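Written rules for garment folding demonstrations, second revision

I keep a short rule sheet for recording folding work with hand-held grippers in homes. The first version was a page and a half and mostly dealt with batteries. The second came out of a review of 131 rejected episodes, and it is longer than I would like. I am posting the reasoning behind the parts that changed, as two people have asked for it and the sheet itself gives only the instructions.

Some background on the numbers. The Keko set had 2,130 episodes at the time of the review, all clothing, all recorded on beds, sofas or tables in occupied homes. An episode is one garment, from the first grasp to the last release. The 131 rejects were thrown out by the training side, with a one-line code for each. I went through all of them over most of March.

The largest group was start state. Our old rule said "garment flat on surface." Operators read this in at least four ways. Some smoothed every wrinkle by hand. Some dropped the garment and pulled one corner. A policy trained on the first kind does badly on anything a person would call laundry. The new rule names three start states (spread, partly folded, heaped) and requires the operator to pick one from the session card before touching the garment. Hands may arrange it only until recording starts. After that, everything is done with the grippers, including corrections.

Partly folded needed its own paragraph. For long-sleeved items it means both sleeves brought in over the chest with the body still full length. Cuffs do not have to line up. I removed the tolerance that used to be there, which was 30 millimeters between cuffs, after finding that operators were spending more time on the tolerance than on the fold.

The second group was grasp width. A person squeezing a trigger tends to close the fingers fully on cloth, then open them fully to let go. Both are wasteful, and the full opening can drag the layer underneath. The sheet now asks for a release to no more than 80 percent of travel unless the garment is clear of the fingers. This is the rule people complain about most. It takes an afternoon to learn and after that it mostly takes care of itself.

Third, two-handed timing. With two grippers, one often waits while the other works. Waiting is fine. Waiting out of view of the other gripper's camera is also fine, contrary to what the first version said. What causes trouble is drift, where the idle hand wanders and the log fills with motion that has no purpose. Rest the idle gripper over the surface and hold it there.

Cables get one line: route them on the operator's side and check that neither can cross the garment during a fold. Villent's mounting notes suggest a clip at the wrist. We tried it and went back to a clip at the elbow, which leaves more slack for reaching to the far edge of a wide bed.

On backgrounds, I took most of the old text out. The first version asked for cleared nightstands, plain bedding and no personal items in view. The effect was a set of rooms that looked like one room. The current rule is narrower. Remove documents, screens that are on, medication and photographs of people. Leave lamps, chargers, ornaments and whatever else lives there. Bedding can be any color, but change it between sessions if the home has a second set.

Garment selection follows the same thinking. Plain shirts are easy to annotate and we had too many of them. Hämäläinen, the annotation tool we use, lets you place keypoints on collar, cuffs, shoulders and hem, and on a busy knit the annotators were slower but no less consistent. So the quota now says one item in three must carry a pattern over most of its front. Heavy knits are counted separately from light ones - they spring back when released and the log looks different.

Nuline has a draft of its own that covers rigid objects as well as cloth. I have borrowed its numbering so the two can be read side by side. Where they disagree, ours applies to clothing only.
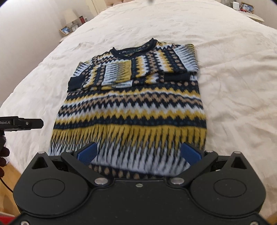 The remaining open item is the end state. At present an episode ends when both grippers are open and clear of the cloth, and the operator presses stop. That leaves a second or two of idle motion on the end of every log, which we trim by hand. I would like to have the operator hold still for one full second and trim automatically from there. It goes into the next batch as a trial, and the sheet stays at revision two until the trimmed logs have been checked.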